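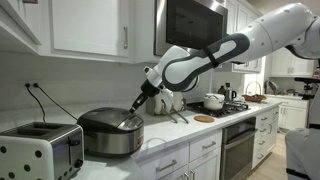
Figure 2. Countertop with a rice cooker plugged in at the backsplash outlet.

3. Household Practices and Standby Use

3.1 Setting and sample

The survey covered 239 households in two neighborhoods, Jilik and Pedach. Jilik is made up mostly of three-story walk-ups built before the district was connected to piped gas. Pedach is newer, and its apartments were wired for electric cooking from the start. We chose the two because they share a utility, a tariff and a main shopping street, while the kitchens differ in age, layout and number of outlets.

Households were contacted by letter and then by a visit in the early evening, when the person who did most of the cooking was likely to be home. Of the households that completed the first questionnaire, 173 also agreed to keep a food and appliance diary. The others gave time as the main obstacle. A few objected to writing down what they ate, and we did not press them.

The diary asked for the start of cooking, the time the meal was served, the time any leftovers were put away, and the appliance used at each step. It did not ask for recipes, although many people wrote them in anyway. Maja Pawłowska coded the entries, and Ataberk Yurt coded a second set independently. Where the two disagreed, the entry was read again by both and settled by discussion. Most disagreements concerned the end of a keep-warm period, which people tended to record as "after dinner" or "when the dishes were done."

3.2 What counts as keeping warm

Earlier work on cooking energy has mostly treated the meal as the unit of study. A pot is heated, the food is eaten, and the accounting stops. This suits dishes that are cooked and served at once. It suits rice less well. In many of our households rice was started before the rest of the meal was planned and stayed in the pot long after the table was cleared.

We therefore separate three periods. The cooking period runs from the moment the appliance is started until it signals that the food is ready. The serving period runs from that signal until the last portion is taken at the main meal. The holding period covers everything after that, until the appliance is switched off or unplugged. The serving period is short and fairly even from home to home. The holding period is where households part ways.

We do not count a cooker that is plugged in but idle as holding. Idle draw is treated in Section 5, together with other appliances that stay connected all day.

3.3 Reasons given for holding

The most common reason was that people in the same home ate at different times. Shift work, evening classes and long commutes all came up in the interviews. One respondent in Pedach put it this way: "My son is home at four and my husband at nine. I cook once." For her, as for many others, the keep-warm setting took the place of a second meal.

A second reason was uncertainty about reheating. Several older respondents in Jilik said that rice warmed in a microwave came out hard, and that adding water made it soft on the outside only. They would sooner leave it in the cooker and accept a dry layer at the bottom. Younger respondents were less concerned about texture but often did the same thing, having grown up with it.

A third reason was habit in the plain sense. The appliance moved to its warm setting without being asked, and the cook did not switch it off. When Hanna Kozłowski raised this in follow-up interviews, people were often surprised at how long the holding period in their own diary had been. One man went back through his pages during the interview and said he had assumed his wife turned it off. She had assumed the same of him.

These reasons overlap. A household that began holding rice for a late worker would often continue on days when that person was home early. The diary alone cannot tell these apart, and we relied on the interviews to do so.

3.4 Outlets and counter space

Kitchen layout mattered more than we had expected. In older kitchens in Jilik, the counter outlet was commonly shared by a kettle, a cooker and a phone charger, and someone who wanted tea had to unplug something. These households had shorter holding periods. The cooker was disconnected to make room for another appliance and was not always connected again.

In Pedach, where the counters have more outlets, there was seldom any need to unplug. Cookers stayed in one place and kept their connection from one meal to the next. Respondents described this as a convenience, and it clearly was one. It also removed the small interruption that ended the holding period elsewhere.

Storage had a similar effect. Where the cooker was kept in a cupboard, it was emptied, washed and put back, usually on the same evening. Where it lived on the counter, the inner pot was often left until the next morning. We found no sign that this depended on the size of the household. Single people with a permanent place for the cooker behaved much like families with one.

3.5 The morning meal

Holding overnight was reported in both neighborhoods, though for different ends. In Jilik it was usually deliberate. The rice was meant for breakfast, eaten with egg or pickles, and the cook had made enough for it. In Pedach it was more often left over from a large pot, and some of it was thrown away. Rafail Balaskas, who carried out the kitchen visits there, noted that people spoke of this waste with some embarrassment and tended to bring it up themselves.

The safety of rice held overnight is outside the scope of this paper. We note only that respondents trusted the warm setting and rarely checked the temperature. None of the interview questions was meant to encourage or discourage the practice.

3.6 Limits of the diary

Diaries kept by hand have known weaknesses. People fill them in late, round their times and skip days when they eat out. The diary period fell in July, when evenings are hot and some households cook less – a winter round might show longer holding, or simply more cooking. Holiday meals are missing altogether.

The diary may also have changed what it recorded. Some respondents told Tanko Eze, who collected the booklets, that writing down the end time had reminded them to switch the cooker off. We take this as a sign that the holding periods reported here are, if anything, on the short side. Entries from the opening days of each booklet were compared with later ones, and the later ones were slightly longer and less neatly written.

Section 4 turns to the metered homes, where the diary entries can be set against recorded use.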